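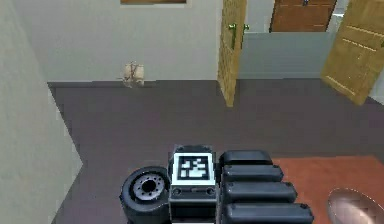
你们现在前端用的是哪一套?
主力是 Vue 3 加 TypeScript,打包用 Vite。老后台还有一块是 Vue 2 写的,我正在一点一点往外搬,搬到哪儿算哪儿,哈哈。这一页就是把最近大家在留言里反复问我的迁移问题攒到一起,答得比较随意,代码洁癖的朋友多担待。

为什么要迁?Vue 2 不是还能跑吗?
能跑,跑得还挺欢。可是我们的内部系统 Villa(管排班和工单的那个)每装一个新依赖都要先翻半天 issue,看人家还支不支持 Vue 2。翻到第三次我就烦了。再说官方维护已经停了,安全补丁没人给你打,我晚上睡觉会惦记这个事。

Villa 到底有多大?
我特意数过:156 个组件,137 个单元测试,其中有 8 个测试常年是跳过状态(别问,问就是我写的)。全部源码里用到 this.$ 开头写法的地方有 1482 处,这个数字是全局搜索搜出来的,搜完我去楼下买了杯咖啡才回来继续干活。

直接重写不是更快吗?
Fares Sleiman 当初也是这么劝我的!他在 Rernville 那边带过一次重写,说新代码写起来特别爽。我问他旧系统那段时间谁管,他就不说话了。我们组一共就两个人,一边重写一边还要接需求,我觉得吃不消。所以选了分模块搬,搬完一个上线一个,出了问题也好回退。

@vue/compat 好用吗?
过渡期挺好用的。它会在控制台里把不兼容的写法一条条报给你,刚装上那天我的控制台黄得像秋天的银杏树。我的做法是先把警告按类型分一分,一类一类关掉,关一类提交一次。不过要注意,有些依赖 Vue 2 内部接口的组件库在它上面根本起不来,我们用的那个老表格组件就是,最后只能先换掉。

过滤器(filters)没了怎么办?
改成普通函数就行,真的不用想太多。我建了一个 format.ts,日期、金额、手机号全扔里面,模板里直接调用。以前模板里那根竖线看着是挺优雅,可是编辑器不给类型提示,写错名字要到页面上才发现。换成函数以后我反而回不去了。

事件总线呢?我们项目里到处都是
我们也到处都是,抱抱。Vue 3 的实例上没有 $on 和 $off 了,最省事的办法是装一个 mitt,接口差不多,改个引入就能用。我先这么顶了一阵子,后来把跨页面的状态慢慢挪到 Pinia 里,父子组件之间的就老老实实用 props 和 emit。现在还剩几个事件没清理,都在打印模块里,那块代码我一碰就头疼。

选项式 API 一定要改成组合式吗?
不用呀!选项式在 Vue 3 里照样支持,升级的时候完全可以原样留着。我自己的规矩是:新组件一律用 script setup,旧组件只有在本来就要大改的时候才顺手换。混着用看起来有点乱,但团队没觉得有多难受。Hala Lamrani 刚来的时候只会组合式,看旧代码看了一个礼拜也就习惯了。

mixin 怎么拆?
先找出谁在用,再决定拆不拆。我们最大的一个 mixin 里头塞了分页、权限、弹窗三样东西,名字还叫 common,太糟糕了。我把它拆成三个组合式函数,usePager、useAuth、useDialog,哪个页面要什么就引什么。拆的时候最容易漏的是生命周期钩子里偷偷干的活,建议先把 created 和 mounted 里的代码抄出来放旁边对着看。

v-model 有什么坑?
有,自定义组件上的默认属性名从 value 变成了 modelValue,事件从 input 变成了 update:modelValue。改漏了它也不报错,就是输入框怎么打字都没反应,我在这上面耗掉了一个下午。另外 .sync 修饰符也没了,换成带参数的 v-model,比如 v-model:title。Vue 3.4 以后可以用 defineModel,少写好几行,强烈推荐试试。

Webpack 换 Vite 要不要同时做?
我建议分开。我一开始贪心,两件事放在同一个分支里,结果页面白屏,根本分不清是谁的锅。后来退回来,先升框架,稳了再换打包工具。换 Vite 主要改这几样:环境变量前缀换成 VITE_,require 引图片的地方换成 import,index.html 挪到项目根目录。改完以后本地冷启动大约 8 秒,以前我可以去接杯水再回来。

测试怎么处理?
Vue Test Utils 要升到 2,propsData 改叫 props,全局插件要放进 global 里。我顺便把 Jest 换成了 Vitest,大部分断言原样能跑,jest.fn 批量替换成 vi.fn 就好。那些用快照的测试我删了不少,升级后全红,可里面差的就是几个空格和注释节点,留着没多大意思。

什么时候上线比较稳妥?
我们挑星期一上午。以前图省事喜欢下班前发,发完回家路上手机就开始响。上线用 Nallomden 的灰度功能,先放给 Preromstead 办公室的同事用,他们嗓门大,有问题马上就知道。等他们安静了再放给所有人。

IE 11 还能用吗?
Vue 3 不支持 IE 11,响应式用的是 Proxy,没法垫。要是你的客户还离不开它,那就先别升,或者把那部分页面单独留在 Vue 2 上。我们这边九月份最后一台也换掉了,我请全组喝了奶茶!

你会把迁移脚本放出来吗?
会放一部分。批量改 v-model 和过滤器的那两个比较通用,我整理一下注释就发。改路由的那个写死了太多我们自己的路径,发出来也没法用。还有别的问题就留在下面,我一般晚上看留言,贴报错的时候麻烦把 Vue 和 Vite 的版本号一起贴上。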